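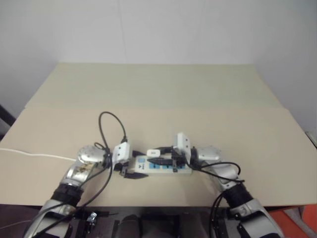 White power strip on a beige tabletop.

Getting student artwork ready to hang

Most of the trouble with a school art show comes in the last two evenings, when the work is in but none of it is ready for the wall. These tips come from the April show at the Tremblay building, where we hung drawings, prints and a few small textiles.

Trim first, mount second. Use a sharp blade and a metal ruler, and make several light passes. A single hard pass tears soft paper, especially watercolor paper.

Charcoal and pastel need fixative before anyone stacks them. Spray outdoors, two thin coats, and let each one dry flat. If a drawing has to travel the same day, lay glassine over it and tape the glassine to the backing board - never to the drawing.

Hinge works on paper at the top edge only. Two small hinges of Japanese tissue and wheat paste will hold anything up to poster size. Masking tape yellows and leaves a stain.

For framed pieces, screw the D-rings a third of the way down each side and leave a little slack in the wire. Brigitta Aebischer cuts all her wires from one roll before she starts and tapes them in pairs, which saves a lot of walking back to the bench.

Hang to a center line. We use 58 inches from the floor, a bit lower where younger children will be looking. Mark it with low-tack tape and take the tape down the same night or it starts to lift paint.

Labels go to the right of the work, lower corner, all at the same height. Print them on 175 gsm card. Ours came to 40, plus spares for the names we had spelled wrong. Check those against the entry forms. We had a Jocelyn Cloutier and a Jocelyn Desjardins in the same room and swapped their labels.

Keep the offcuts of mat board. They make good corner protectors when the work goes home.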